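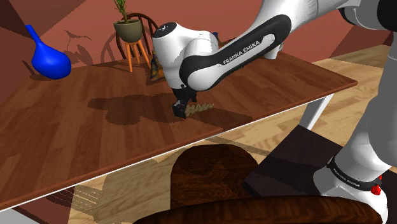 Astitz has changed its rules for used and rare book listings, and members who sell there should read the new page before they post anything else. The main change is that listings in the political and wartime history sections now go to a person for review before they appear. The second change is about photos. Every listing over the minimum price needs its own pictures of the copy for sale, taken on a plain surface. A large brown wooden table like this one would pass. A patterned cloth would not, and stock photos from the publisher are no longer accepted in those sections at all.

The review step is what most of us are asking about. Astitz removed 138 listings in January under its policy on extremist material, and several belonged to members of this association. Some were reprints that probably should have come down. Others were library copies of standard histories with an offensive period poster on the jacket. The notice sent to sellers was the same in every case and did not say which part of the policy had been applied.

Appeals go through the seller account page. You get 4 working days to reply after a notice, and the reply box holds 3000 characters, so keep the explanation short. Give the publisher, the year and the edition, and say whether the book has notes or an introduction by a historian. Members in Canmont have had listings restored after sending a scan of the contents page. 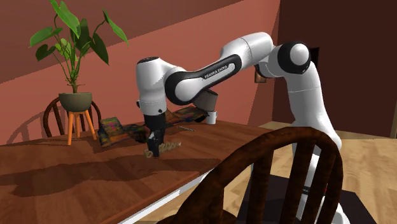
Elanov, which many of us use for overflow stock, says it has no plans to follow. Its policy still relies on complaints from buyers, and a listing stays up while a complaint is read. Elanov does share the photo rule, with one difference: it wants nothing standing between the camera and the book. A dark wooden chair back in the foreground, as at this table, is the kind of thing that gets a picture sent back. Spines and title pages have to be readable at full size.

Văn has written to both companies on behalf of its small press authors, asking for a list of the titles removed and the reason given for each. We support that request – sellers cannot follow a rule they only see after the listing is gone. Neither company had answered when this issue was put together.

If you have had a listing removed, please forward the notice to the office with the ISBN, or the full title and year if it has none. We will take 2 of the clearest cases to Astitz at the spring meeting. Copies of the letter from Văn are available on request.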